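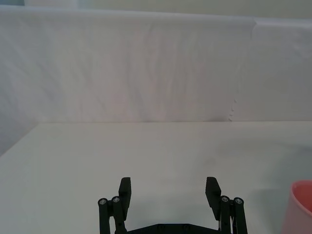
Plan de travail blanc et tasse rose.

Répertoire Foltach

Le répertoire Foltach est un recueil d'avis de décès, de faire-part et de notices nécrologiques se rapportant aux familles de Zellness et des hameaux voisins. Constitué à partir des carnets de l'instituteur Willy Stevens, il doit son nom à la rue Foltach, où celui-ci habitait. Il réunit 3303 notices, dont 996 accompagnées d'une notice biographique rédigée, et compte parmi les ensembles les plus attachants de la généalogie locale : on y croise des sages-femmes, des bateliers, des colporteurs, et même un professeur d'accordéon dont les élèves sont cités un par un !

Origine

Willy Stevens enseigne à l'école de Zellness lorsqu'il entreprend, un mois de janvier, de recopier les faire-part affichés à la porte de la mairie. Son intention première est modeste : retrouver les parents d'anciens élèves pour une fête de l'école. Il y prend goût. Les premiers carnets ne donnent que le nom, l'âge et le domicile du défunt ; à partir du quatrième apparaissent les métiers, les noms de jeune fille, les lieux de baptême et parfois l'itinéraire du cortège.

Les carnets sont au nombre de 11. Le septième, longtemps cru perdu, a été retrouvé dans la reliure d'un registre de l'imprimerie Sandhu, qui tirait alors la plupart des faire-part de la commune. L'imprimerie avait conservé ses épreuves corrigées, et celles-ci ont permis de compléter bon nombre de notices – souvent avec les hésitations des familles elles-mêmes, un prénom biffé puis rétabli, une parenté ajoutée au crayon.

Contenu

Une notice type s'ouvre sur le nom et les surnoms, suivis de la filiation, du ou des mariages, puis de la liste des enfants. Viennent ensuite le métier et les appartenances : chorale, société de tir, confrérie, caisse de secours. Stevens note volontiers le surnom d'usage avant le nom officiel, ce qui déroute au début mais rend de grands services, tant les homonymes sont nombreux. La seule famille Belta compte neuf Jean-Baptiste répartis sur trois générations, que le répertoire distingue par leur maison.

Les notices rédigées sont la vraie richesse de l'ensemble. Leur longueur va de deux lignes à plusieurs pages, et leur ton change selon l'informateur. Certaines reprennent l'éloge prononcé au cimetière, d'autres s'attardent sur un voyage, un procès de bornage ou la plantation d'un verger. Celle de la couturière Adèle Belta, qui énumère toutes les robes de mariée sorties de son atelier, est à elle seule une merveilleuse petite histoire de la commune.
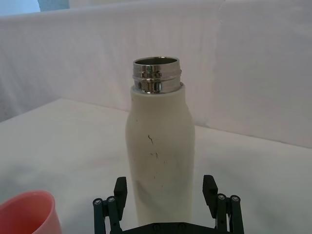
Classement et abréviations

Les notices suivent l'ordre des inhumations et non l'ordre alphabétique. Un index des patronymes, établi après coup, renvoie au carnet et à la page. Les abréviations sont propres à l'auteur :

v. : veuf ou veuve
p. c. : parti de la commune
d. o. : dit ordinairement (introduit le surnom)
s. p. : sans postérité connue
ép. S. : épreuve Sandhu consultée

Une croix en marge signale une date vérifiée dans l'état civil. En son absence, la date est celle du faire-part, et l'écart atteint parfois plusieurs jours.

Usage en généalogie

Le répertoire est surtout précieux pour les branches féminines, que les registres laissent volontiers dans l'ombre et que Stevens suit avec une constance remarquable, remariages compris. Il permet aussi de retrouver des personnes mortes loin de Zellness mais annoncées au pays. Les lecteurs relèvent en revanche des lacunes dans le deuxième carnet, dont plusieurs feuillets manquent, et quelques confusions entre cousins du hameau du Haut.

Voir aussi

Faire-part
Nécrologie
Registre paroissial
Zellness

Dernière révision de l'article : 11 novembre 2025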